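Neltus Forum > Student Projects > Home Sim Challenge
Thread: Sink task, plate in basin, stuck on the second plate

drirham_club
Posting for our school club. We're doing the dishes task in simulation, plates go from the counter into the sink.
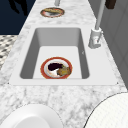 We run 20 episodes per change and log each one. The first plate is fine most of the time. The second plate, back past the far rim of the sink, is where we lose points. The arm either stops short or catches the faucet spout on the way over. We have until the end of February and would like to fix this before we touch anything else. Has anyone here got a working approach angle for the far side?

torque_and_tea
What are you using for planning? If it's the stock Vorata planner, check the collision margin first. The default is too wide for a kitchen and it will refuse paths that are perfectly good. We cut ours down and the stopping short went away.

drirham_club
Stock planner, yes. Margin is whatever it came with. Will try that tonight.

m_halvy
I'd leave the margin alone. Cutting it is how you get the spout collisions. Move the base instead. If you're parked at the front of the sink you're reaching across the whole basin for that back plate, and the elbow has nowhere to go.

torque_and_tea
Moving the base costs time and the rules count time. Our team finished with 34 points last season without moving it once.

m_halvy
A dropped plate costs more than the drive does. Read the scoring sheet again, it was changed after last season.

pelican80
Both of you are right for different layouts. Drirham, does your plate still have food on it when it goes in? In ours the food is a separate object and it slides if you tilt. We lost a lot of runs to that before we noticed it in the log.

drirham_club
Yes, there's food on both plates. We don't check for sliding at all, we only check that the plate ends up in the basin.

pelican80
Then add that check. The Nieminen script in the downloads section prints the tilt at each step. Keep it low until you're over the basin.

drirham_club
OK, did 20 runs with the smaller margin. It reaches the back plate now but hit the spout 3 times. Then we put the margin back and moved the base toward the far end of the counter. No spout hits, but each run is slower.

m_halvy
I'd take slower.

torque_and_tea
I'd take a margin somewhere in the middle and a raised waypoint on the side away from the faucet. You don't have to pick one or the other.

drirham_club
We'll test the waypoint next and post the log. One of our first-years is adding the tilt check now.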